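About Vekmont

Vekmont is a small test workshop for grippers, robot arms, cameras and controllers. Companies come to us before they buy, when they have three catalogs on the table and every catalog says the same thing. We put the equipment to work on ordinary tasks and write down what it did.

The workshop was started by Antonina Holovko, who spent 10 years repairing packing machines at Cadier. She saw many good arms with the wrong gripper on the end, and she wanted a place where this could be found out early. Today we are a team of seven, and we have tested 81 grippers from large and small makers.

How we work

Every gripper goes first through the hand-held stage. A person holds it and tries the task with it, before any arm is programmed. It is slow work, but one afternoon of it can save a month later.

Our tasks come from normal life: folding a towel, closing a jar, pressing one key on a keyboard without touching the next one. The keyboard task is the one our visitors remember. The keys are close together and the fingers of a gripper are wide, so the angle of approach matters very much - also for the camera, which must still see the letters between the fingers.

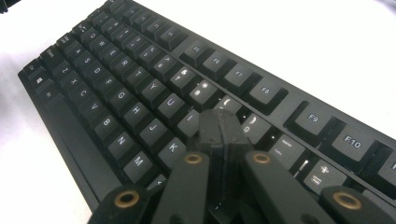

What you receive

You receive a written report, normally 400 trials for each gripper, with all failures included. We do not sell equipment and we take no commission from makers. If two products are equally good for your task, we say so, and you can choose by price.

Our own tools

For comparing we use Karpenko, our software for recording trials, and Voreo, a set of test objects which we lend to schools for 3 weeks at a time. Teachers can write to us through the contact page. The next sets are free in March.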